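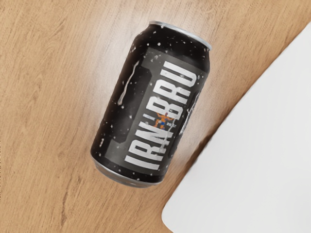 Search help topics Go Advanced search

White rings and one dark mark on an old wooden table

I have a dining table that came from my aunt's house when she moved into an apartment in Troduvham. It is solid wood, light in color, and I think it is from the 1950s, but there is no label or stamp on it anywhere. We have used it every day since last July and it has picked up several white rings from glasses and cans. Most are faint. One is quite bright and you can see it from the doorway.

There is also a dark mark near one end, about the size of a saucer, which was there when we got it. My aunt says a plant pot stood on that spot for years.

I don't know what the finish is. The top is smooth and has a low shine. It doesn't feel waxy. Water beads up on it for a while, but if you leave a spill overnight it goes cloudy.

What I have tried so far:

- dish soap and warm water, no change
- a lemon furniture spray from the grocery store, which made everything shiny for a day and then looked the same
- mayonnaise, left on one ring for an hour. It may have faded a little. The table smelled.

My questions are whether the white rings can be taken out without stripping the whole top, whether the dark mark is the same problem, and what I should put on it afterward so this stops happening. I rent and have no garage or workshop, so anything I do has to be done in the kitchen with the windows open. I have no power sander and would like to keep it that way. A man at Erkerell Hardware told me to sand it all off and use polyurethane, but he had not seen the table.

First reply

White rings and dark marks are two different problems, so I will take them separately.

A white ring is moisture caught in the finish. The wood under it is fine. On a table of that age the finish is most likely lacquer or shellac, and both of them cloud when water sits on them.

Find out which one you have before you do anything else. Go underneath, or to the inside of a leg, somewhere finished that won't show. Put a drop of denatured alcohol on it with a cotton swab and wait a minute. If the spot goes soft and sticky, it is shellac. If nothing happens, wipe it off and try a drop of lacquer thinner in another place. If that softens it, it is lacquer. If neither one does anything, it is probably varnish or somebody has put polyurethane on it at some point.

For the white rings, start with the mildest thing and stop when it works.

1. Wash the top with mineral spirits on a rag. You have furniture spray and mayonnaise on there now and both leave oil behind. Let it dry for a day.

2. Lay a plain cotton cloth, folded once, over the ring. An old pillowcase is good. Go over it with a dry iron on the lowest setting for a few seconds at a time. Make sure there is no water in the iron. Lift the cloth and look each time. Faint rings often go at this stage. Keep the iron moving, as too much heat will make a new white mark bigger than the old one.

3. If there is still a ring, and your test showed shellac or lacquer, dampen a clean rag with denatured alcohol. I mean damp, so that it feels cool on the back of your hand and leaves no wet trail. Brush it across the ring very lightly, in one direction, and lift it off at the end of each pass. Wait a few minutes between passes. On shellac be very careful, since alcohol dissolves it. Practice underneath first.

4. The last thing to try is rubbing. Use rottenstone and mineral oil on a felt pad, or the very fine steel wool (0000) with paste wax. Go with the grain. This will change the shine a little, so you may end up doing the whole top to make it even.

The dark mark is in the wood itself. Water got through the finish and reacted with the wood, and no ironing or rubbing on top will reach it. The usual cure is oxalic acid, sold as wood bleach. You have to take the finish off that area first, and in practice that means the whole top, or you will have a patch. It also needs gloves and eye protection, and you must rinse it well. The dried powder is bad to breathe. I would not do it in a kitchen where you cook.

If it were mine I would clear the rings now and leave the dark mark until you have somewhere to work outdoors. You might also find you can live with it. Put a bowl on it.

Afterward, two thin coats of paste wax, buffed out, a day apart. Wax does not make a table waterproof. It gives you time to wipe up. Skip the spray polish from now on. Many of them have silicone in them and that causes trouble if the top is ever refinished.

Second reply

Toothpaste takes them right out. White kind not the gel. My mother did it on everything and so do I. Rub with your finger til its gone.

And get coasters.

Third reply

I agree with most of the first answer, but I have a few things to add. I do small repairs and touch-ups from home, mainly chairs and tables for the Babalola consignment store.

Toothpaste is an abrasive, and you can't tell how coarse any given tube is. It will often take a ring out, and it will often leave a dull or scratched spot in its place that shows when the light comes in low. If you want an abrasive, buy one that is sold by grade. I use wet-or-dry paper starting at 1000 and sometimes finish with one of the 4000 grit foam pads that auto paint stores carry. Wrap it around a cork block, use a few drops of mineral oil, and check after every couple of strokes. Old lacquer is thin. Once you go through it you will be refinishing after all.

On the alcohol step, humid weather is your enemy. If you do it on a damp day you can get a white haze across everything you touched. Wait for a dry one.

I would be slower with the iron than the first answer suggests. Try a hair dryer on low before the iron. It takes longer and is much harder to do damage with. I have seen tables come in with the shape of an iron on them and those are not cheap to fix.

One more thing on the dark mark. Before you decide it is water and wood, rub that area with mineral spirits and look at it while it is wet. Sometimes a plant pot leaves a layer of dirt and old fertilizer on top of the finish, and part of the mark just comes off on the rag. I had one last year that I was ready to bleach and most of it wiped away. If the mark looks exactly the same wet and dry, then it is down in the wood.

As to the polyurethane, it is tough and it will resist rings. It is also a lot of work to put on well, and it is hard to repair in one spot later. For a table you eat at every day with children I can see the case for it. For an old family piece I would keep what is on it and use wax, placemats and a tablecloth pad.

If you can't get rottenstone where you are, the Fandunell paint store sells it in one-pound boxes. Ask at the counter. It is kept in the back with the dry pigments. A pound will outlast the table.

Posted afterward by the person who asked

Thank you all. I did the test underneath. The alcohol did nothing that I could see and the lacquer thinner made it tacky, so I am going with lacquer. Mineral spirits took off a surprising amount of brown. The hair dryer cleared all but two of the rings, and those are fainter than they were. I have not tried the alcohol on them yet as it has rained all week. The dark mark is a bit smaller but still there. I'll wax it when I am done and leave the rest alone for now.

Last updated: April 5, 2002

Contact us | Copyright, all rights reserved | Back to top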